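Helping hands wanted for our Friday table sessions at Sellovora, Plivamville

We're after a few friendly people to join us in the workroom at Sellovora, where we spend our afternoons doing the ordinary jobs that happen around a table - setting out, sorting, packing up, wiping down and then doing the lot again. You don't need any experience, just a bit of patience and a fondness for seeing things put back where they belong.

Sessions run for 3 hours with a proper break in the middle, and Tamara Savchuk will show you around on your first day. There's always tea on, and she's been known to bring in a slice or two from the bakery on Bielecka Street.
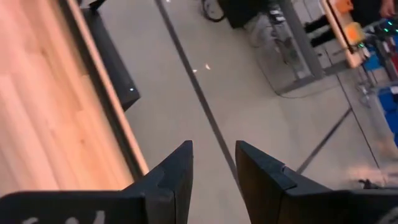
You'll be on your feet for a fair part of the afternoon, so please wear comfy closed-in shoes, and let us know beforehand if you'd like a stool organised. We'd love to hear from retirees, students, parents with a free arvo while the kids are at school, and anyone else who fancies the company!

We have 4 places going and would like each person to come along to at least 2 sessions. Travel costs are covered from anywhere in Plivamville or Urkirell.

To put your name down, drop a line to Yevdokiia Vasylenko at the Sellovora front desk by 16th August and tell her which afternoons suit you.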